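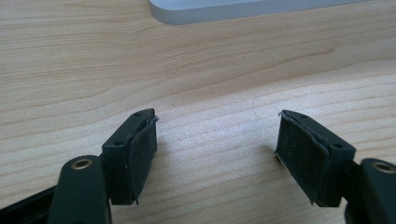 The Drorner hand-held gripper, jaws open, with its foam pads.

I've had the Drorner since August and I've been putting off writing this, mostly because my opinion of it kept changing. I think it's settled now, so let's get on with it.

For anyone who hasn't come across one, it's a two-fingered gripper on a handle. You carry it about, squeeze the trigger, pick things up and put them down again, and the recording goes off to teach a robot arm how to do the same job. I bought mine as the full kit, which was £477 with the case and the charging lead. Spare pads are extra, and we'll come to those.

Let's start with the good bits, because there are plenty! The fingers themselves are lovely. They're a very dark green that looks black until you get it near a window, and there's a brass-coloured bushing in each one that makes the whole thing look far more expensive than it was. I've now done 1,028 grabs with it (the software keeps a tally, I'm not that sad) and the joints feel the same as they did on the first evening. No wobble, no grinding, and the two sides still meet where they should. Chutima Thepsuriya, who shares my office and has used a lot more of these than I have, had a go and said the trigger was nicer than the one on her Tastine. She then went straight back to the Tastine, but I'm counting it as a win.

It's comfy too. I can do 30 minutes before my wrist starts grumbling, which is a good deal longer than I managed with my old Basta. That thing weighed a ton.

Now the pads. Oh dear. Each fingertip has a black foam pad stuck on the inside face, and it grips beautifully when it's new. Pens, mugs, a slippery packet of crisps, all fine. The trouble is how it wears. Have a look at mine: the top edges have peeled away from the blocks on both sides, one has a little torn corner hanging off the bottom, and the surface has gone all grey and scuffed. They pick up dust like nobody's business as well. I'd expect that sort of thing eventually, but I noticed the first bit of lifting after 83 grabs, and that's a bit quick for my liking.

I wrote to Drorner and got a very friendly reply from Ratree Chaimongkol, who suggested pressing the edges back down with a dab of contact glue. I did try it on an older pair and it held for a couple of sessions, then up they came again. She also told me a tougher pad is being worked on – no date though.

Each fingertip block has a couple of small screw holes in the top, and I'd much prefer a pad that clamped on somehow. Glue just seems like the wrong choice for the part that does all the rubbing. A friend swears by the Petchrat silicone pads, cut down to size with scissors, and I've got a set on order, so I'll update this once they've had a proper bashing.

Would I buy it again? Yes, I would, but I'd put two sets of spare pads in the basket at the same time and save myself the second lot of postage. Four stars from me. It'd be five with better pads.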